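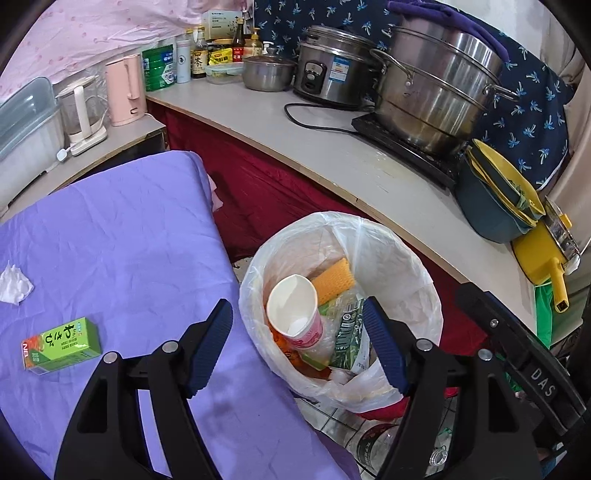

Kitchen area with a lined bin, table and worktop.

News > Energy and Housing > Interviews

Jirkley heat network: the programme manager on charges, repairs and the second phase

The Jirkley heat network was approved by Uvell District Council as a means of replacing ageing gas boilers in council and housing association homes. The first phase connected 221 properties to a shared heat source at the former Murthy pumping station, where large heat pumps draw warmth from the river. The scheme has attracted both praise and complaint, and the council's programme manager for low-carbon heat agreed to answer questions on its progress.

Asked first about cost, the manager accepted that the early bills had caused concern. "The standing charge was set before we had a full winter of readings, and it was set too high for the smaller flats," the manager said. "A one-bedroom flat was paying the same daily amount as a family house. Residents told us that was unfair and we agreed with them. The charge is now banded by the size of the property, and those who had overpaid were credited in February."

The unit price of heat is reviewed every year and must be approved by the council's housing panel. It is not tied directly to the price of gas, although the manager acknowledged that electricity prices would continue to influence it. "We buy electricity in bulk and we run the pumps as far as we can at the cheaper times of day. There is a large hot water store on the Murthy site which lets us do that. It does not make us immune from the market, and I would not want anybody to sign up believing that it did."

Reliability was the second subject raised. The network lost supply on four occasions during its first heating season. The longest of these affected 46 homes on the Ellemari estate, where a joint in the buried pipework failed overnight. Engineers had located the leak by mid-morning, but the road could not be opened until a water main had been made safe, and heat was not restored until the evening.

"That was a poor day for those households," the manager said. "Temporary heaters were available but they were stored at the wrong end of the district, and some people waited hours for one. There is now a stock on the estate itself. We have also asked the contractor to fit extra isolation valves, so that a fault in one street can be closed off without turning off the next one."

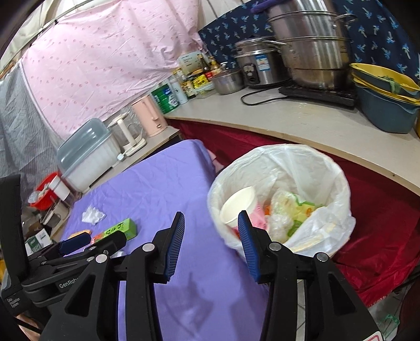 The manager was also asked whether residents had been given a real choice about joining. Council tenants were connected as part of planned boiler replacement, while leaseholders and private owners along the route were invited to apply. Over 100 owners have registered an interest in the second phase, though registration carries no commitment and the manager expected a proportion to withdraw once individual quotations had been issued.

"For tenants, the boiler was going to be replaced in any case, and the landlord decides what replaces it. That has always been so. Where I think we fell short was in explaining the controls. A heat network does not behave like a gas boiler. The radiators run cooler and for longer, and a person who is used to an hour of strong heat in the morning may well think the system is broken. We sent a leaflet. We should have sent someone to the door."

Home visits are now offered to every newly connected household within a month of the changeover, with a repeat visit on request. An advice session is held at the Uvell offices each Thursday for residents who would prefer to bring in their bills.

On the environmental case, the manager was cautious. Figures for the first year are being checked by an outside assessor and will be published with the annual report. "I know that people would like a number from me today. I would prefer to give them one that has been checked. The boilers have gone, the gas supply to those blocks has been capped, and the river temperature downstream is being monitored under the terms of our licence. So far the readings have been inside the permitted range."

The second phase would extend the main pipe from Ellemari towards the town centre and would bring in the library and the swimming pool. Public buildings with a steady demand for heat help to keep the system running efficiently, and the manager described the pool as "the most useful customer we could have". A decision on funding is awaited. Should it be refused, the council intends to proceed with the pool connection alone and to return to the remaining streets when money allows.

The route plan may be inspected at the Uvell offices, and comments are accepted in writing or by email until the end of the consultation period.

Related items
Ellemari estate: notice of road works and diversions
How heat charges are banded
River monitoring at Murthy: latest readings
Loft insulation grants for private tenants
Jirkley swimming pool: winter opening hours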